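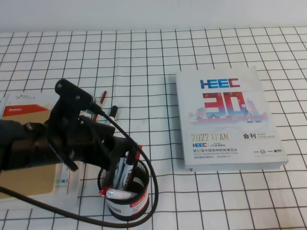 Lurside Deskhand review: a tidy arm for a messy desk, if you have the patience

By Farzana Sial

I've been sent a lot of things that were supposed to tidy my desk. Most were trays. The Lurside Deskhand is a black robot arm that clamps to the edge of a table, costs $1098 before tax, and promises on its box to "put every pen where it belongs." I had it for seven weeks, and I'd like to talk about that promise.

What you get

The kit is the arm itself, a two-finger gripper, a power supply, a controller the size of a lunchbox and a sheet of spare screws. Software is a download. There's a printed quick start guide, which covers the clamp and then sends you to a website for the rest. The website version was written for an older controller, so two of the plugs it talks about don't exist.

There's no camera in the box. Lurside will sell you one for $596, and the pen-sorting feature, the one on the front of the packaging, won't run without a camera. I asked the company why a feature printed on the front needs a second purchase. Joscha Hinrichs, who handles their Canadian sales, wrote back that "many customers already own a compatible camera." The list of compatible cameras has two models on it, and one is theirs.

So the real price is $1694, and that's the number I'd have in mind for the rest of this review.

Setting up

The clamp is good. It's heavy, it has a wide rubber foot, and it never shifted on either of the tables I tried. Plan on an afternoon for everything after that. Calibration means moving the gripper by hand to a set of points on the tabletop and pressing a button at each one. If you bump the table, you start again. I did it four times the first day.

I ended up working on a white tablecloth with a black grid on it, which made it much easier to put things back where they'd been between tries. It's a cheap trick and I'd recommend it, though cloth creases, and a creased grid is a rough guide at best. A printed mat should come with the kit at this price. The Kaltomska arm I tested last year came with one, and it cost less.

The cable

My biggest gripe is the gripper cable. It comes out of the top of the gripper and just hangs there. There's no channel for it along the arm and no clips in the box. You get a long black loop lying across the table, curling past whatever you're trying to pick up. With a pen cup in the work area, the loop goes right around it. Twice in my testing the cable dragged the cup over, and a wire-mesh cup full of markers makes quite a racket at seven in the morning.

I fixed it in the end with hook-and-loop ties from a drawer. If you do the same, leave plenty of slack at the wrist. Lurside's support page calls the cable "freely routed for maximum flexibility." I'd call it loose.

Picking up pens

Now the part people will buy it for. Loose pens and pencils lying flat on the table, well apart, are no trouble. The gripper comes down slowly, closes, lifts, and gets it right nearly every time. A thin pencil is harder than a fat marker, as you'd guess, but the fingers do close fully and I had few complaints.

Put two things close together and the trouble begins. A pencil lying beside a marker confuses it. It will often go for the middle of the pair, shove both along the cloth, and report a successful grab with nothing in its fingers. There's no sensor in the gripper to tell it otherwise. You can turn on "verify grasp" in the settings, which makes the arm hold its empty fingers up to the camera for a look, and that adds so much time to each pick that I turned it off again.

Taking something out of a cup is worse. Pens lean. They lean in different directions, they cross at the rim, and the Deskhand always comes in from above and to one side. With three or four things in the cup it can usually find the one it wants. With a full cup, forget it. It will pull up two and drop one, and it has no plan for the one it dropped.

Dropping a pen into the cup falls somewhere in between. A wide cup helps. So does keeping the cup on its calibrated spot, which again is a fine idea until the cable has its say.

Heavier things

The spec sheet gives a payload of 800 grams. I can believe the motors will lift that much. The fingers are another matter. I tried it on a thick paperback trade show catalogue, the sort of thing that ends up on a desk and stays there for years, and the gripper simply can't open wide enough to take it across the cover. It can nudge it. It can pinch a few pages at a corner and lift those, if you don't care about the pages. Small card boxes are fine on their narrow side.

None of this is in the brochure, which shows the arm handing somebody a hardcover book.

Noise and manners

It's quieter than I expected. There's a whine when the shoulder moves quickly and a click when the fingers close. I could take a phone call beside it. It stops when you push against it, most of the time, and there's a proper stop button on the controller. I wouldn't run it around small kids or a cat.

The build is decent too. Matte black all over, rounded housings, screws you can get at with an ordinary driver. After seven weeks one of the wrist screws had worked itself partway out. I tightened it and it's been fine since, but check yours.

Who is it for?

I lent it to Darius Lepik for a weekend. He teaches high school tech and was far kinder to it than I am. His view is that a class would learn plenty from working out why it misses, and that the programming side (which I found plain but reliable) is the real product. He may be right. You can write your own routines in a simple block editor, save them, and have them run the same way the next morning. That part never let me down.

If Lurside sold it as a teaching arm, with the camera and a mat in the box and a few cable clips, I'd have a much shorter list of complaints. It's sold as something that tidies your desk. By my stopwatch I can put away a desk's worth of pens before the Deskhand has finished looking at the first one.

Good: solid clamp, quiet, reliable block editor, easy to service
Bad: camera costs extra, untidy cable, struggles with anything crowded, out-of-date manual
Price as tested: $1694 with camera
Would I buy it? No. I'd look at it again in September, when Hinrichs says a new gripper is due.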